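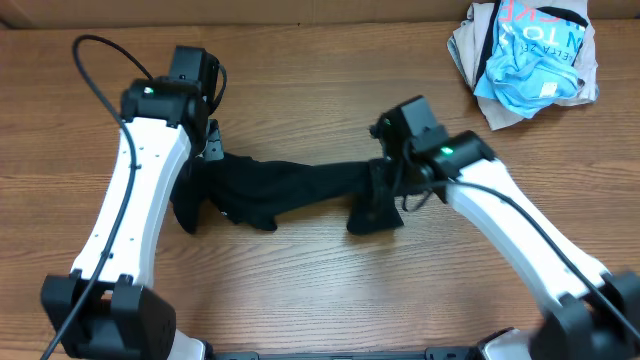 Been running the Putari two-arm kit from Plakitau on my bench and people keep asking if it's worth the money, so I'm going to put it all in one thread. Short version: good hardware, decent software, weak manual. I bought mine at full price and Plakitau hasn't sent me anything. My use is laundry, mostly dark stuff, and dark stuff is a fair test of any cheap setup. A black piece held between two grippers gets twisted along its length very easily, and then you have a rope with a flap hanging off it and no obvious edge to work from. The green light on each gripper head stays easy to see, at least.

What you get for the base price: two arms, the mounting bar that ties the bases together, grippers, cables, power supply, and a login for their software. No table and no computer. Check the computer requirements before you order. My old laptop met them on paper and stuttered the whole time, so I moved to a desktop.

Setup took me most of an afternoon. The arms bolt to the bar and the bar clamps to the table. The manual has the base bolts going in before the bar is on, and that order is wrong. Bar first. Rory Skinner has the same kit and lost an evening to this, so it isn't only me.

Cables. They run on the outside of the white links and there's a loop up by the wrist that needs slack. If you pull it tight to look neat, the wrist stops short when it turns and you get a fault. Leave the loop alone. I'd have liked a channel in the link or even a couple of clips in the box. You get neither. 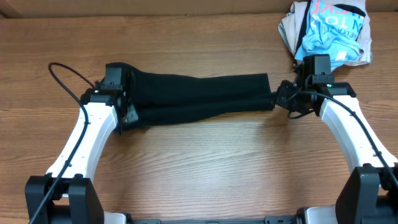
The part I care about most is how the two arms share a piece of cloth. There's a setting called pull limit, and it decides how hard they work against each other once both have a grip. Out of the box it's set too high for knits. I turned it down to 24 and left it there. Lower than that and the middle sags onto the table, and then friction starts moving things you didn't want moved.

Pull limit is saved per arm, by the way, and the software doesn't warn you if the two don't match. Set both. I found this out from one arm slowly winning.

Grip on thin fabric is good. Grip on anything bunched up is so-so. The fingers close on whatever is there, and if that's a wad of folded cloth you get a wad. You can start over or plan for it. I mostly start over.

I keep the rest of the clothes in a heap at the far right corner of the table. It's a bad habit. The right arm has less room back there and I've had to add a no-go area in the software. The no-go tool is easy to use — draw a box, name it, done. Probably the best screen in the whole program.

Noise: fine. A low whine when both arms hold position, and a click when the grippers open. I can take a phone call in the same room. My wife can hear it through the wall and calls it the fridge.

Support. I wrote in with 3 questions. Two came back the next morning with clear answers from a guy named Ross Munro, who plainly uses the thing himself. The third was about replacement fingertips and I got a link to a store page that was out of stock. It's still out of stock.

Fingertips do wear. I've done more than 400 pickups on this set and the pads are getting shiny. If you order a kit, order the spare pads at the same time if they have them. They're listed at $125 for the pack, and I think that's too much for small pieces of rubber.

Compared with the Pringle kit I had before: the Pringle was stiffer and better documented, but the single arm meant I was always holding the other end myself. For rigid parts I'd still take the Pringle. For cloth you want two arms and I wouldn't go back.

Software updates have been steady since January. One of them reset my home position without asking, so write yours down somewhere. The last one fixed the slow startup. I haven't tried the paid plan from Cluvilgate that some shops bundle with the kit, so please stop asking me about that one.

Would I buy it again? Yes, at this price, with the spare pads and a better computer from day one. If you only want to move boxes or sort parts, get something cheaper with one arm.

I'll post my settings file once I clean up the names in it. Right now half the saved positions are called "test."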